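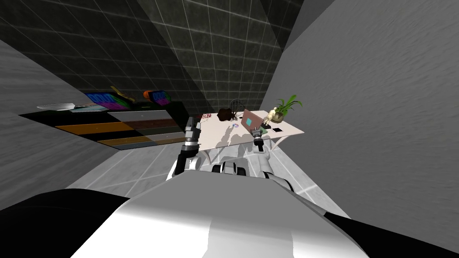

Jawad Bhutto pays 1,317 a month for a two-room flat in Drovel and says the rent is the easy part. "It's everything after it. The service charge, the heating, the parking I don't use."

He moved to the town for a job at Chamoun, the food wholesaler, and found the flat through the letting agency Rulerent. The advert gave one price. When the agreement came through there was a further 145 a month for what it called shared running costs.

"I rang them and asked what it covered," he says. "The woman was polite. She said lifts and lighting. We've got one lift and it was out for most of August."

Bhutto asked for a breakdown and got one five weeks later, on a single sheet. He has since put together a folder of his own, with every bill and letter in date order, and lends it to neighbours who want to copy the wording.

One of them is Shamim Usmani, who lives two floors down and has been in the building since it opened. She was charged 1,003 last year to replace a front door entry system. "I wouldn't mind if it worked," she says. "My sister still has to phone me from the pavement."

Usmani wrote to the building's owner, Clonar, and was told the work had been carried out to the agreed standard. She wrote again and was offered 200 back, paid as a credit. She took it.

Neither of them wants to leave. Bhutto can walk to work in twelve minutes and likes the bakery on the corner. Moving would cost him 2,000 by his own sums, including a new deposit and the van.

"I've got a year left on the agreement," he says. "I'll ask for the accounts again in spring. They have to send them if you ask in writing."

Usmani is less patient. She has an appointment with a housing adviser next month and is taking the folder with her.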